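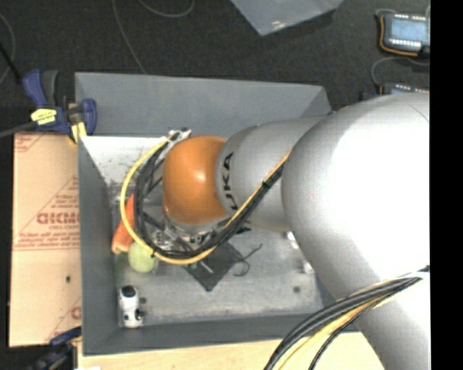

Figure 4.1 Mixed items in a gray bin with sloping sides.

Chapter 4
Bins, Totes and Loose Storage

4.1 Introduction

Most goods that pass through a small-parts store spend some time in an open container. The container may be a shelf bin, a stacking tote, a floor box or a fixed hopper, and the items in it may be sorted, layered or simply dropped in. This chapter deals with the last of these conditions, called loose storage. It covers the shape of the container, the state of its surfaces and the way in which unlike items settle against one another and against the walls.

Chapter 3 treated shelving and assumed that each stored unit had a known position. That assumption is now dropped. An item in loose storage has a location only in the sense that it is somewhere inside the container, and its orientation is whatever the last disturbance left it with.

After completing the chapter, the reader should be able to select a wall angle for a given class of goods, estimate usable volume from nominal volume, grade floor wear on the scale in Table 4.2, and write a basic filling rule for a mixed bin.

4.2 Terms

Nominal volume is the volume enclosed by the floor, the walls and a flat plane across the rim. Usable volume is the part of the nominal volume that can be filled without items projecting above the rim. For long, stiff items the difference is large.

Wall angle is measured from the vertical. A bin with sloping sides has a smaller floor than rim and therefore less nominal volume than a straight-sided bin with the same opening. In exchange, items near the edge are easier to reach, and empty bins can be nested.

A resting contact is any point at which an item bears on the floor, a wall or another item. In Figure 4.1 the elongated orange-red object lies against the left side of the bin, and a pale yellow-green ball touches it at the lower right. A ball bears on a flat floor at a single point and is free to roll unless something blocks it. An elongated object bears along a line or at two or more points, and tends to roll about its long axis only.

4.3 Surface condition

Floors wear before walls. Items are dropped on the floor, dragged across it and turned over on it, while the walls receive mostly glancing contact. The floor in Figure 4.1 carries stains and pale scratches, with a whitish line of wear toward the near side. Marks of this kind are graded by depth, not by color. A pale scratch that cannot be felt with a fingernail is Grade 1 and needs no action.

Stains are recorded separately. A stain does not change the friction of the floor unless it leaves a residue, but it makes small dark items harder to find. Glare has a similar effect. A smooth gray surface under a strong lamp can show a bright patch in which low-contrast items are easily missed, and lamps should be placed with this in mind - see Section 4.7.

4.4 The Munitz store

Several worked problems in this chapter use records from the Munitz parts store, compiled by Wenjie Tan. The store held 516 open bins of two patterns, straight-sided and sloping. An inspection in February logged 1822 surface marks, of which 845 were on the floors of sloping bins. The reader should note that the log gives no bin ages, so a rate of wear cannot be derived from it. Problem 4.3 asks what further data would be required.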